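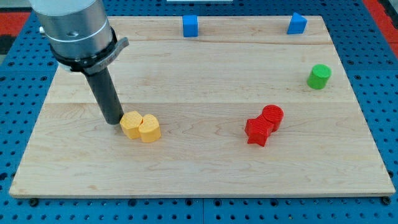 Figure 2. Arm with its tool tip on the wooden board, just left of two yellow blocks.

4. Preorders and the sizing of garment runs

The previous section dealt with records. Labels press records against a plant's minimum order and then live with the stock for years. Garments follow a different pattern, and the people we interviewed treated them as a separate trade with its own risks. A record comes in one size. A shirt design comes in six or seven, and a label that misjudges the split between them can sell out of large in a week and still be storing small two years later.

Our main source for this section is the order book of Mokard, a small label that releases mostly death metal and grindcore and sells shirts, hooded sweatshirts and patches through its own shop. Mokard's owner gave us access to the full book on the condition that artists would not be identified. We compared it with a shorter set of records from Skarent, a mail-order shop that carries garments from several labels on consignment. Both sets were cleaned by Fuad Jemal and checked against printer invoices by Bontu Workneh. Where an invoice and the order book disagreed, we used the invoice.

4.1 How a run is decided

Until recently Mokard ordered garments the way most small labels do. The owner looked at how the last record by the same band had sold, guessed at a number, and asked the printer for a price. The printer, Wako, charges a setup fee for each screen, and each print position needs its own set of screens. A shirt with one front print is cheap to set up. A zipped sweatshirt with a back print, a chest print and both sleeves printed carries several setup fees before a single garment has gone through the press.

These fees push labels toward larger runs than they would otherwise want. In interviews, the owner described the choice as a matter of how much of the setup cost could be spread before the boxes stopped fitting in the storeroom. The same point came up at Skarent, where the manager said that labels with heavily printed sweatshirts were the ones most likely to send more stock than the shop had asked for.

Mokard moved its sweatshirts to preorder in October of the year before our fieldwork. Shirts stayed on the old system. This gives us a useful comparison within one label, although it is far from a clean experiment. Sweatshirts cost more, are bought by a narrower group of customers, and sell better in cold months. We come back to these limits below.

4.2 What changed under preorder

Under preorder, the shop page opens with a drawing of the garment and a closing date. Customers pay in full. When the window closes, the label adds a margin to each size and sends the order to the printer. The margin is meant to cover exchanges, copies owed to the band, and later sales.

Three things changed in the order book. The first is the most expected: leftover stock fell. For the sweatshirts sold under the old system, the sizes at both ends of the range made up most of what remained in the storeroom. Under preorder, the leftovers were spread more evenly and were close to the margin the label had chosen to add.

The second change was in the sizes themselves. Mokard had been using the same split for every garment, copied from a guide sheet supplied by Lornico, the wholesaler that provides its blank garments. The guide sheet is written for general retail. Mokard's customers ordered larger sizes than the sheet assumes, and the difference was greater for sweatshirts than for shirts. Several customers wrote in the order comments that they went up a size to wear the sweatshirt over other clothes. The label had been selling out of the two largest sizes for years and had read this as a sign that those customers were quicker to order.

The third change was in complaints. Messages about late delivery rose sharply. This is partly built into the method, as a preordered garment cannot be shipped on the day of purchase. But the messages show that waiting itself was rarely the problem. Most were sent after a stated date had passed with no word from the label. In two cases the delay came from the blanks. Lornico was out of the heavier cotton in black, and the printer held the whole job until it arrived.

4.3 Quality and the product description

We also read the product texts for every garment in Mokard's shop. Older texts give the name of the record and the print positions and little else. Newer ones, written for the preorder pages, are longer. They mention the weight of the cotton, the kind of zipper, and whether the fabric was washed before printing. The owner told us that the change was deliberate. A customer paying for something that does not exist yet wants to know what it will be made of.

The longer texts had a cost. Once a text promises a prewashed fabric, the label is tied to that blank. When Lornico offered a substitute during the shortage described above, Mokard had to choose between waiting and writing to every customer. It waited. Skarent, which writes its own texts for the goods it carries, keeps them vague for this reason. Its manager said that a short text had never lost the shop a sale that she knew of. We have no way to test this with the records we hold.

Returns were few in both data sets. Shrinkage was the most common reason given for a shirt, and fit was the most common reason for a sweatshirt. Print damage was rare and was mostly limited to large back prints on garments that had been tumble dried, according to the customers' own messages. Neither seller keeps returned garments for inspection, so we rely on what was written.

4.4 Tour stock

Bands buy garments from the label at a reduced price and sell them at shows. This stock sits awkwardly with preorder. A band leaving on tour needs boxes on a fixed date, and it needs a spread of sizes for buyers whom it has not met. Mokard handled this by adding the band's order to the preorder run whenever the dates allowed. When they did not, the band paid for a separate run of shirts with a simpler print.

Ayantu Tamiru interviewed members of four bands about this arrangement. All of them preferred the combined run. Their reasons were practical: the unit price was lower and the garments matched what fans had seen online. Two of the bands said they would rather have sweatshirts for an autumn tour even at a high price, as a small number of sales could pay for a day's fuel. One member, who handles the table herself, said that she had stopped carrying the smallest size in sweatshirts altogether and had not been asked for it.

Unsold tour stock usually goes back into the label's shop. It is not recorded as a separate line in Mokard's book, and we had to identify it from emails. Some of it has probably been missed. The effect would be to make leftover stock under preorder look slightly higher than it was.

4.5 Limits

The label changed several things at once. It began using preorders, wrote longer product texts, and dropped two garment colors in the same season. We cannot separate these. The bands on the label also differ from one another in ways that matter, and a record that is well received will sell sweatshirts under any system. Mekdes Seyoum reran the comparison with the best-selling design removed, and the direction of each result held, though the change in leftover stock was smaller.

Skarent's records cover a shorter period and end in July 2019, when the shop moved to new software and stopped exporting sizes. We use them only as a check on the size split. For that purpose they agree well with Mokard's book, apart from one label whose customers order more small shirts than any other group in the data. Priya Quintanilla takes up that label in the section on regional audiences.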